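# Equipment planning meeting – manipulation bench, Gelledside

2018-10-17, upstairs meeting room. Chair: Hauwa Olatunji. Minutes: Jingyi Cheng. Also attending: one person each from purchasing, the workshop and site safety. Apologies from the network team. 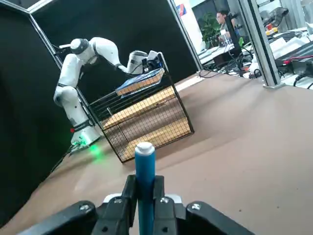

The minutes of the March meeting were agreed with one correction. Under item 4, "spare fingers" should read "spare finger pads". The pads were ordered from Felto and have been received. No fingers were ordered.

## 1. Budget position

Purchasing reported that 1,181 pounds remains in the small equipment line for this financial year. The capital line is separate and is dealt with under item 3. Orders against the small equipment line must be placed before the end of March. Anything delivered after that date is charged to next year, whatever the date on the order.

HO asked whether the cable and connector order had already been deducted. Purchasing confirmed that it had.

## 2. Grippers and wrist cameras

Both arms at the bench now carry a gripper and a camera. JC reported that the camera mounts hold position well enough for shelving work but have to be checked whenever the fingers are changed. The check takes time because the bracket screws are hard to reach with the standard driver.

The workshop proposed a revised bracket with the fixings moved outwards. It can be made in house from stock material. JC asked that the field of view should stay as it is, with the finger tips near the bottom edge, so that older recordings can still be compared with new ones. Agreed.

Finger pads were discussed. The Felto pads grip smooth barrels such as marker pens without trouble. Thin flat items, books in particular, are less certain – they tend to turn in the grip if picked up away from the middle. A softer pad is listed by Adebisi at 337 pounds for a boxed set. Purchasing noted that Adebisi is not yet an approved supplier and that the form takes a few weeks.

Agreed to buy one set and test it on one arm before any further order.

**Action:** JC to send the Adebisi details to purchasing.
**Action:** Workshop to draw up the revised bracket.

## 3. Third arm

A written quotation has been received from Stedivberg for a third arm of the same type, with controller, base and delivery. The price is held until the end of the calendar year. The quotation leaves out the gripper, the camera and installation.

HO said that the case for a third arm rests on having a spare. At present a fault on either arm stops all two-arm work. Site safety pointed out that a spare kept in its box needs no new risk assessment, but one fixed to the table would. The existing assessment covers 2 arms only.

There was some discussion of leasing. Purchasing had asked Stedivberg and was told that the shortest lease is 3 years, with servicing included. JC felt this was too long, given that the present project may not need the same reach in its next stage. HO did not agree and asked for both sets of costs to be laid out side by side. No decision was taken.

**Action:** Purchasing to prepare a comparison of purchase and lease, including the gripper and camera in both.

## 4. Table, cage and shelving

The wire mesh cage with wooden boards will stay as the main shelving rig. JC would like a second cage of the same size with the boards set at other heights, so that the layout can be changed by swapping cages. The workshop can cut boards to any size, but the mesh would have to be bought in. Approved, to be charged to small equipment.

The brown table covering wrinkles where it is handled and the folds throw small shadows. A heavier matt sheet was suggested. HO asked for the colour to be kept. The workshop will try a sample, clamped at the edges, before a full length is ordered.

No change to the black panels.

**Action:** Workshop to price mesh and covering.

## 5. Cabling

Site safety asked again for the loose cables at floor level to be put into covered trunking. JC said that the runs will change if a third arm is installed. It was agreed to use clip-on trunking, which can be opened and moved, and to go ahead without waiting for item 3.

**Action:** JC to measure the runs and pass lengths to purchasing.

## 6. Any other business

The workshop asked for the hex keys borrowed from the bench drawer to be returned. HO will add a label to the drawer.

Next meeting to be called by HO once the comparison under item 3 is ready.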